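April, evening

Open afternoon at the Remness workshop in Skorkville. Left the house at noon, arrived early, sat in the car and read the handout again. The handout was two sheets: a floor map and a schedule, and the schedule was wrong by half an hour for everything after the first talk.

The first stop was the palletizing cell. Standard six-axis arm, light curtain on two sides, fence on the others. It stacked cartons for ten minutes without a fault. I asked about cycle time and was told it had been slowed down for the visitors, so the number would mean little. Fair enough. The vacuum cups looked newer than the rest of the machine. I did not get close enough to read the part number on the generator, and the presenter had already moved on to the next group.

Second stop, the vision bench. They sort molded parts for Kasasport there, mostly buckle halves. The rejection logic is a fixed threshold on outline area, which surprised me. I had assumed a trained model. The operator said the threshold has been left alone for 2 years and that the lighting gets more of their attention than the software does. They recheck exposure at the start of each shift against a gray card. I should do the same on our line instead of waiting for the false rejects to climb.

Coffee was in the hallway. Bad, but free.

The third stop was the one I went for: the hand-held grippers. A person carries the tool and does the task, the camera on it records, and the recordings are used later to train an arm fitted with the same kind of fingers. The group has around 700 recordings so far and considers that a start. The talk was short and most of the hour was given to looking on while people worked. Questions were allowed between attempts only.

Points from the talk, as I wrote them down. The opening of the fingers has to be recorded along with the picture, or the data is of limited use. Slow, even motion is preferred. An attempt with a fumble in it is kept if the person recovers and thrown out if the person stops to think. Every session begins with a calibration check, and a session without one is dropped whole. I asked how many had been dropped for that reason and got a shrug.

The fingers are dark green blocks with a matte finish and small round holes along the top face. From the tool's own camera they take up a good part of the view when they are open, the left one more than the right.

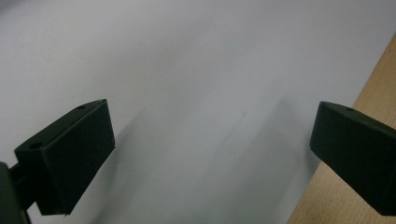
Arriaga objected during the questions that a person holding the tool will always twist the wrist in ways the arm cannot follow, so part of every recording teaches a motion that is out of reach. The answer was that the recordings are run through a check against the arm's joint limits, and those that fail are set aside. That seems right as far as it goes. It leaves open what happens to the mix of tasks once the awkward ones have been filtered out — low shelves and tight corners would go first, I think, and those are the cases a customer would pay for. I meant to raise it afterward and the room emptied before I could.

Last stop was the arm itself, doing a pick and place on a table. They gave it 100 attempts earlier in the week and had the log taped to the fence. I copied the column headings (start pose, result, reason for stop) and will use the same layout for our trials. The live run was cut to 2 attempts for lack of time. Both went through. The approach was slower than I would accept in production and there was a visible pause before each close.

Home by seven. To do: order a gray card, write up the log format, find the email address on the back of the handout and send the question on filtering. Also return the visitor badge, still in my jacket.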